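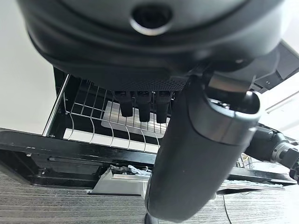
Ulla Blomqvist asked under the last list whether the kitchen must be checked also when the flat stands empty. Yes, please do it every time. Water does not wait for tenants.

Kitchen and water check, Muvden house, flat 38, August

Stopcock under sink: turns easily. OK
Dishwasher inlet hose: no cracks, but the clamp is a little rusty. Change at next visit.
Dishwasher filter: cleaned.
Drain hose: was lying too low, I have lifted it and fixed it with 3 ties.
Floor behind the plinth: dry.
Socket for dishwasher: OK
Fridge door seal: loose in the bottom corner. Ordered from Terna.
Smoke alarm: tested, loud. Battery is from last year, replace.
Water meter: 366, written also in the book.

Not checked: the oven, I had no key for the fuse box. Kwok has it until 7 in the evening.

Contact: Tuvham Property Care, office | © Tuvham | Back to top
3 comments · 7 shares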